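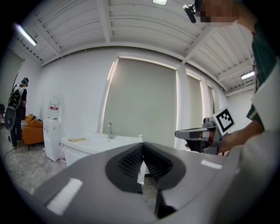 *Ribbed pads on one gripper, square marker on the other.*

**Grip pads slipping: Nevley or Osora?**

Our Nevley pads lose thin cards after 644 cycles. Are the Osora ones worth fitting?

**Rebecca Morelli**

I ran both to 2,000 cycles in November. Osora slipped 7 times, Nevley far more. Check the marker offset after any pad swap – ours moved and the logged width was wrong until we recalibrated.

**caputo_bench**

Clean them first. Mine were just dusty.

**esilari44**

Same fault here, at 979.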